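Section 2. Before You Order: Planning Your Two-Arm Bench

I'm Soledad Pruitt, and I do the buying for our Kedudard benches in Tetosville. I've ordered parts in the wrong order more than once, so please go through these steps before you send anybody any money!

1. Pick one job and price the bench for that. Ours was packing groceries into paper bags, so everything on the list had to earn its place there.

2. Order the arms as a pair, with both mounting plates on the same quote. I left the plates off my first order and waited until February for them.

3. Measure the table and the front rail together — the rail needs to run nearly the full width.
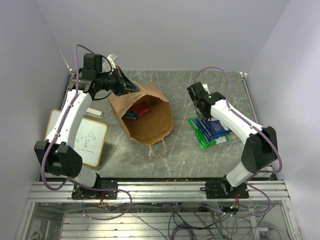

Figure 2. Bagging work on a two-arm bench, with the front rail and the wiring below it.

4. Set aside $200 for cables, ties and connectors. Leave enough slack for a wide bend at each elbow (I cut mine short the first time and had to buy the lot again).

5. Budget for things to pack. I keep 16 paper bags on the shelf, plus packets in a few sizes.

Note: Plitholm ships arms and rails separately. Ask for both dates.

Caution: Keep $1000 back until both arms have run for three days. Aleksi Koivisto signs off on ours, and he won't do it a day sooner.

6. Send the finished list to Aleksi with the table measurements attached.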